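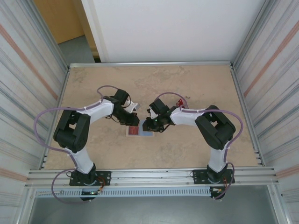 Buying a bimanual kit is mostly an exercise in reading what the brochure leaves out. This week's notes use the Borkell Andley, a two-arm benchtop package sold to teaching labs and small assembly shops, as the thing to be picked over. Borkell calls the layout "mirrored for intuitive reach", which in plain words means both bases sit on the same front rail and the arms face inward, so the grippers meet over the middle of the table and the middle is where all your work will happen. Measure that shared area before you measure anything else. The quoted footprint includes a good deal of tabletop that only one arm can use, and you will be paying for it in bench space either way.

## MECH 811, Week 6: Evaluating a packaged two-arm cell

Bring the marked-up spec sheet from last week. If you marked nothing on it, read it again with a less generous attitude.

### 1. What is in the price

The base package gets you the arms, the mounting plates, the controller boards, the gripper set and a licence for the Borkell software. The licence runs for one year. The brochure mentions the renewal fee in the same size of type it uses for the recycling symbol.

Sold separately:

- the enclosure
- spare fingers (you will want spare fingers)
- wrist sensor brackets
- on-site setup, which Borkell describes as "recommended" and the quote describes as a line item

Ask any vendor for the price of the cell as demonstrated. It's a short question and it tends to produce a long email.

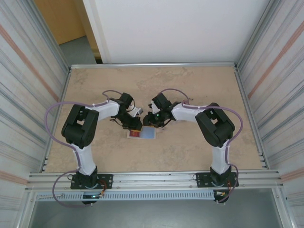

The same caution goes for service. The standard plan promises a reply within 21 days, and a reply can be a request for your serial number. The Erstead plan, named for the town where the service depot is, brings that down considerably and costs more than the gripper set. Whether it's worth having depends on how many people are standing about when an arm stops. In a teaching lab the answer is a whole section of second-years, so write the cost of their lost session into your estimate.

### 2. Cable management

Vendors route cables for the home position, since that is where the arm sits when the brochure is being photographed. What matters is the slack at the far end of the travel, and what the slack gets up to the rest of the time. Look at the left arm on our bench: the purple cable stands up in a high loop over the wrist, is tied down along the forearm, then swings wide at the elbow and out past the side of the cell. No reach diagram in the Borkell manual includes that curve. Your clearance drawing should. Add a second outline to each arm for the cable and label it, or you'll lose marks and, in later life, connectors.
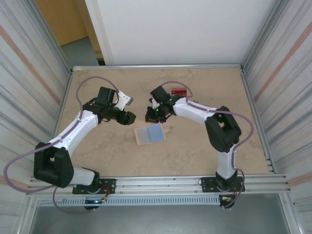 Fixture design gets one paragraph in the manual and deserves a chapter. A part that one arm holds and the other arm works on needs a datum both arms agree about, and two calibrations that are each perfectly acceptable can disagree with each other by enough to ruin your afternoon. Our test piece is a shallow tray, and you'll notice it sits slightly rotated on the table with the right gripper directly above it. That's a fair test. Parts in a real shop arrive a bit crooked, and a kit that can only manage square ones should be priced accordingly. For the lab report, record the tray angle at the start of each run and again at the end.

### 3. Grippers and fingers

Borkell rates the fingers for 200 hours of duty, without saying what duty. Ask. Pinching something thin and rigid is a different job from closing on a soft pouch, and a finger that's good at one is often merely polite to the other. Check these on any quote:

1. Can the fingers be swapped without recalibrating?
2. Are the pads replaceable on their own?
3. Are the finger drawings released, so you can print your own? 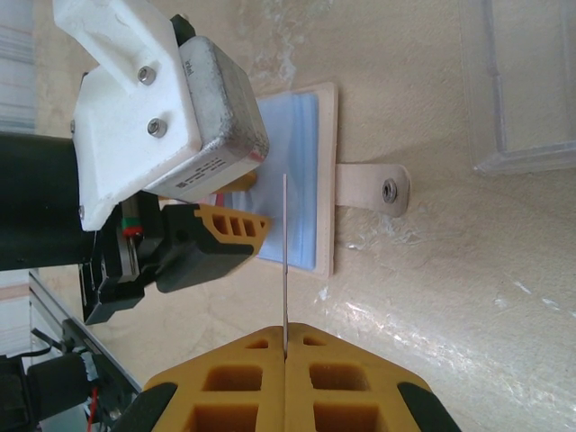

On the third point Borkell does well, and I'd like credit for saying so. The drawings come with the kit, dimensioned, in a format that opens. The pads are another story: they're sold only as a set with the fingers attached.

### 4. Assignment

Write a purchase recommendation for the Ebrahimi teaching lab, 30 marks, due the last week of November. Two pages. Recommend buying, leasing or leaving it alone. "Further study is required" will be read as a request for further study and granted over the break.

Attach your clearance drawing with the cable outlines, and a cost table for three years that includes the licence renewal. Use metres or millimetres and stick with whichever you pick.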